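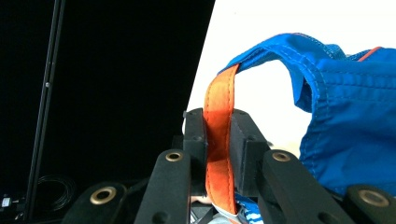 Fig. 6. Orange strap and blue fabric, at the folded hem.

4. Packing the Moulin Sleep Kit into its sack

Now the fun part! Your shelter is up, you've slept well, and it all has to go back in the bag. The Moulin sack is roomier than it looks, and once you get the knack you'll be done before the coffee is ready.

Before you start

Open the sack fully and shake out any grit or pine needles. Run a finger along the double rows of stitching. If you find a loose thread, trim it with scissors (please don't pull it!) and see section 9, Repairs.

Steps

1. Lay the quilt flat, shell side down, and brush it off.
2. Fold it lengthwise once. No need to be neat, a bit of a wrinkle does no harm.
3. Push the foot end into the bottom of the sack with your fist and keep feeding the rest in by the handful. Stuffing beats rolling here, and it's much more satisfying.
4. Turn the sack a quarter turn every few handfuls so the corners fill up.
5. Tuck the pillow in last, on top.
6. Find the orange strap at the hem. Pinch it flat, with the line of stitching along each edge lying straight, and check that it isn't twisted where it meets the blue fabric.
7. Pass the free end through the buckle and draw it snug. Stop when the sack feels firm like a loaf of bread.

Note: The strap has a soft, slightly fuzzy feel. It grips itself nicely, so a gentle pull is plenty.

Note: Packed weight with quilt and pillow is 1,321 g. With the optional Plandier liner it comes to 1,440 g.

CAUTION: Do not hang the packed sack by the strap from a branch or a car roof rack. The strap is made for closing and carrying by hand.

CAUTION: Never store the kit packed for more than a week. Damp fill loses its loft, and it takes forever to get it back. At home, keep the quilt in the big cotton storage bag.

Carrying the sack

Slip your hand under the strap and off you go. It also clips to the side of any Waltau pack, using the two lower loops (part 114 if you need spares).

A tip from our tester Tomoyo Koyama, who took her kit up to a hut at 3,000 m in July: put tomorrow's socks in the middle of the quilt before you stuff it. They're easy to find at bedtime, and your bag stays tidier too.

Continue with section 5, Washing and drying.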